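Workshop tips: teaching a gripper by hand at the kitchen table

Filed under: Workshop, Small robots

If you've got as far as owning a hand-held gripper and a little arm to copy it, you have the fun part ahead of you! Showing a robot a job by doing it yourself is the nicest way I know to spend a wet Friday, and the kit on my bench (a Marti arm, with Ilero software doing the learning) is happy with quite ordinary household bits. These are the habits that have made the biggest difference for me.

Start with one block. I know, I know, you want it laying the table. But one block on a clear surface teaches you more about your own hands than a whole drawer of cutlery will.

Cover the table. Wood grain and old tea rings give the camera a lot to chew on, so I lay something plain and matt over the top. Pull it reasonably flat, then leave it alone. A soft crease or two is fine, and smoothing it between goes only means the cloth looks different every time.

Open the fingers before you set off. Get them good and wide while you're still well back from the block, then come in at a steady pace.

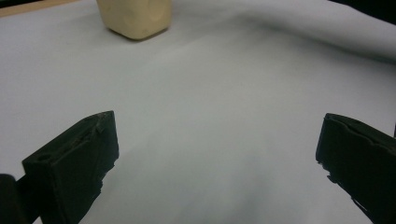 Fingers wide open, with plenty of clear white between them and the block.

Go slower than feels natural, but don't stop dead halfway. Mine learned to dither, beautifully, from 7 runs where I'd paused to think! If you lose your nerve, bin that run and begin again.

Close, wait a beat, lift. That tiny wait is worth its weight in gold. Without it my arm used to set off upwards with nothing in its grasp.

Move the block each time. Left a bit, nearer, turned on the skew. I aim for 200 runs for a simple pick-up, which sounds like a slog but goes quickly with the radio on.

Keep the lamp where it is. Shadows under the fingers are no bother so long as they turn up in every run. If you must work into the evening, do a fresh batch with the evening light and label it as such.

Check printed fingers for wear. I print mine at home and keep 2 spare pairs in the drawer. Rough edges can snag on fabric, so a quick rub with fine sandpaper before a long session is time well spent.

Name your folders properly. Mine are called Deka and Flirkano, after the two jobs I'm teaching, and a run saved in the wrong one is a devil to find later.

Next month: pegs, and how to show a robot a really firm squeeze.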